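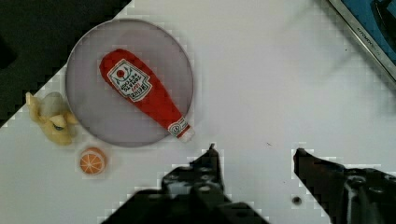 What do you do with play food once the kids have stopped cooking with it? Ours gets sorted, washed and passed along to the toy library at Kerkby, and before it goes I make sure the good bits are ready for the next families.

I've been at this for a while now, and the list is up to about 200 pieces of pretend food and kitchen gear (my favourite colour of pot is still the sage green, don't fight me on it). The plush ketchup bottle is the one everybody's kids want! It says HEINZ right on the label, it's soft all over, and it looks pretty grand lying across a grey plate. There's a little orange slice to go with it, cut side showing – lovely for a pretend fruit stand.

The soft stuff gets a gentle cold wash in a pillowcase and a day on the line. The hard stuff goes in a sink of soapy water after supper, and I go at the crevices with an old toothbrush. Borrowers can take a set home for three weeks, or two if there's a waiting list.

Next up is the cookware, which I love even more than the food. The pot has a small side handle and there's an oval colander in the same green, so you've got pasta night sorted. I'm very fond of the blue bowl with the red inside too, and the clear plate goes with pretty much anything you want to serve on it.

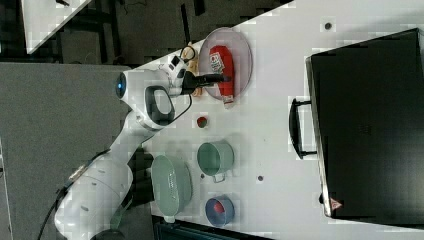 Tsehay Gidey wrote in to say that her two play restaurant every single morning before breakfast, and that a colander gets far more use as a hat than it ever does for noodles. She'd also like to know if sets can be split, so one kid gets the pots and the other gets the groceries. They can – just write it on the slip when you book, and bring both halves back in the same bag. July bookings are open now.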